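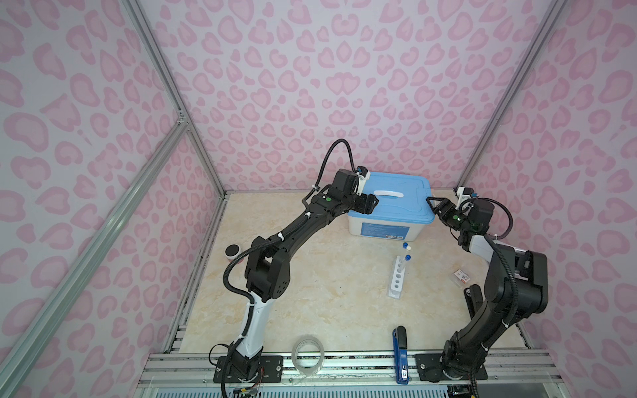 Korkik ware

Korkik ware is a type of salt-glazed stoneware made in and near the village of Korkik, in the lower Erport valley. It is known for its brown and grey-green surfaces, its thick rolled rims and the pairs of small thumbprints left at the base of each handle. Most surviving pieces are household vessels: storage jars, jugs, cream pans, bottles and lidded crocks. Decorative pieces were made in smaller numbers, mainly in the later years of the pottery, and are now the ones most often seen in private collections.

Name

The name was first used by dealers and was not known to the potters themselves, who stamped their work with the name of the yard or left it unmarked. Older sale lists call the same pots "Erport brown" or simply "valley ware". Both terms also cover earthenware from further up the river, so they are now avoided in most catalogues.

Clay and materials

The clay was dug from shallow pits on the eastern side of the village. It is a grey, fairly coarse stoneware clay with small amounts of iron, which gives the fired body its darker specks. Before use it was left in open heaps over the winter, then soaked, sieved and mixed with fine sand from the river. Pots made in wet years tend to have more grit in them, and on some jars the grit can be felt through the glaze.

A second, paler clay was brought in by cart from Gostotwood. It was more expensive and was kept for handles, applied decoration and the insides of lids. The contrast between the two clays is one of the easier ways to recognise a Korkik piece, although the difference can be hidden where the glaze is heavy.

Making

Most vessels were thrown on a kick wheel. Large jars were made in two parts and joined at the shoulder while the clay was still soft, and the join was covered with a band of rolled or combed lines. Handles were pulled by hand and pressed on with both thumbs, leaving the double print already mentioned. Jugs made at the Hauser yard have a third, smaller print below the other two.

Pots were fired once only. Salt was thrown into the kiln through openings in the roof when the fire was close to its hottest, at nearly 1,300 degrees. The vapour settled on the pots as a thin, glassy coat with a texture like orange peel. Because the pots were stacked directly on top of each other, many have round scars on the rim or shoulder where they touched their neighbours. Lids were fired in place with a little sand under the edge - a few were never freed, and these fused crocks are sometimes sold as curiosities.

The yards

The Hauser yard was the largest and lasted the longest. At its height it had two kilns and employed potters from several villages. Its one surviving stock book records 1,338 pieces fired in a single season, of which 46 were written off as cracked or badly warped. The book lists sizes by the number of pots that could be made from a fixed weight of clay, so a "six" was smaller than a "four".

The other yards were family concerns that fired a few times a year, usually between spring and August, and went back to farm work at harvest. Their pots are seldom marked. Some can be grouped by the shape of the rim or the tool used for the shoulder band, but few can be tied to a particular yard with confidence.

Decoration

Everyday ware was plain apart from the shoulder band. Where decoration occurs, it falls into a small number of kinds:

Combed waves, usually in a single row below the neck.
Applied leaves or rosettes in the pale Gostotwood clay.
Scratched birds and fish, filled in with cobalt blue.
Names and short mottoes, on pieces made as wedding or christening gifts.

The blue pieces are the scarcest. Cobalt was bought in small amounts and applied thinly, and it often ran during the firing, giving the birds a blurred lower edge. Sharp, even blue lines on a piece sold as Korkik ware are usually a sign of later work.

Decline and revival

Demand fell when glass jars and enamelled pans became cheap. The smaller yards closed first. The Hauser yard turned to drainpipes and flowerpots, then stopped firing altogether, and its kilns were pulled down for the brick. The clay pits filled with water and are now fishing ponds.

Interest returned when local people began to bring old jars to the house sales in Erport. A small studio pottery later opened in Korkik and makes salt-glazed jugs in the older shapes. Its work is lighter in weight, is fired in a gas kiln and carries an impressed K inside a circle, so it is not easily confused with the earlier ware.

Collections

The main public collection is held at the Erport town museum, which has 300 pieces, chiefly storage jars and jugs. A group of 6 blue-decorated bottles is shown separately on the upper floor. Private collections tend to favour smaller vessels, partly for reasons of space - a full-sized Korkik storage jar stands as high as a kitchen chair seat and is difficult for one person to lift.

Condition affects price less than it does with finer wares. Kiln scars, drips and slight leaning are accepted as normal. Chips to the rim and replaced handles lower the value, as does any overpainting of the salt glaze.

See also

Salt glazing
Stoneware
Gostotwood clay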